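Zeladeck Entryway Flooring – Frequently Asked Questions

Can Zeladeck be laid over existing tile?
Yes, if the tile is sound and level. Fill grout lines deeper than 2 mm before laying the first row.

What gap is needed at the walls?
Leave 10 mm on all sides. Door frames should be undercut, not notched around.

How long do the planks need to acclimate?
Leave unopened cartons flat in the room for 50 hours. Cartons stored in an unheated garage need longer – check the label.
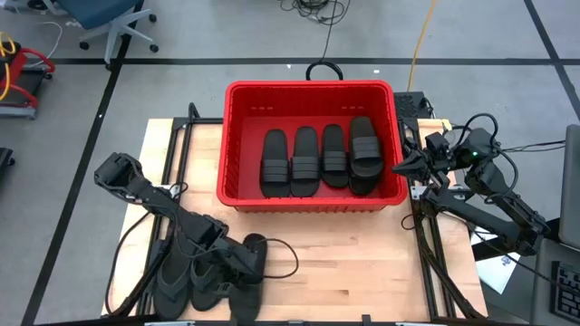 Can I wear outdoor shoes on it?
Yes. Grit is the main cause of surface wear, so use a mat on the outside of the door. Do not use rubber-backed mats indoors, as they can stain the finish.

Which cleaner should I use?
Cokell Neutral, diluted as directed. Steam mops void the warranty.

Is the Hattori underlay required?
Only over concrete. Planks with a pre-attached pad must not be laid on a second underlay.

How do I order a replacement plank?
Quote part number 1065 and the batch code printed on the carton end. Skullard trims are ordered separately.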